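Category: Course Notes > Home Textiles > Handouts

Flat Work: Getting a Cloth from Heap to Square

Posted 4 November 2019 by Ute Fuchs

These are my notes from the folding session, typed up for the people who missed it and for the ones who told me they couldn't read my handwriting on the board (fair enough!). Bring a cloth of your own next time, any thin one will do, and read the part on corners before you come.
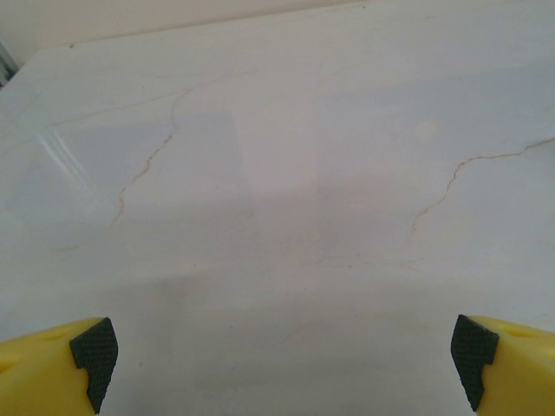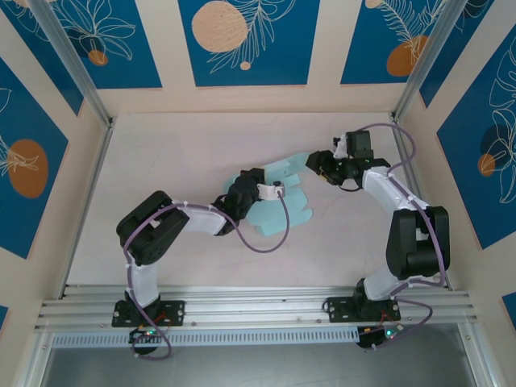 The veined marble pattern of the tabletop (first), and the light aqua cloth in a crumpled heap near the middle of the surface (second).

1. Look at the table first

I know, you came to learn about cloth. But I've folded on beds, on carpets, on my own knees, and a hard flat top beats them all. The cloth can slide when you want it to, and you can smooth it with the side of your hand without the whole thing sinking. Wipe the top and let it dry before you start. Crumbs are a nuisance too, you'll feel them through thin fabric at the worst moment.

A pale top with a pattern has one drawback. Thin wandering veins in tan and brown look very much like creases when you glance down quickly, and a white cloth on a white top just disappears. A colored cloth is much kinder to beginners. At home I use a sheet of dark card from Henska under my white napkins, but an old tray works.

2. Reading a heap

Don't grab! Take a moment and look at what the fabric is doing. In the second picture there's a narrow strip running up and to the right, and a wider part spreading out lower down, with flaps lying over each other. The lower part ends in rounded, uneven edges, and that's the bit that fools people. A rounded edge might be a fold and might be the hem turned under, and you can't tell until you lift it.

What I do:
- find one edge I'm sure of, and follow it with two fingers until I get to a corner
- hold that corner and follow the next edge the same way
- lift both corners together, let the rest hang, then lay it down away from me

If the far side lands doubled over, leave it. Pull it out by its corners once the near edge is straight. Tugging at the middle only moves the wrinkles somewhere else.

3. Corners

Most of my 19 students last July wanted to line up the edges first. I did that for years as well, and my dish towels came out like little fans. Put corner on corner, pinch, and then smooth toward the fold. The edges mostly follow along. If they don't, the cloth probably isn't square to begin with, and a lot of them aren't after washing. (My Kuvitz towels were a perfect 18 inches when I bought them. Now they're more of a diamond.) With a cloth like that, split the difference on both sides and tuck the bad edge inside the last fold.

Smooth with a flat hand, fingers together. For linen I press down quite firmly; for microfiber hardly at all, as it grabs at dry skin and comes along with you.

4. To practice

Scrunch your cloth up, drop it on the table and get it back to a quarter fold. Do that 30 times over the week, in small batches while the kettle's on. Swap hands halfway through, even if it feels silly. I must have done it more than 1,000 times by now and my left hand is still the slow one.

Next handout: fitted sheets. Bring patience and, if you have one, a friend.

Contact: use the form on the course page | © Ute Fuchs | Back to top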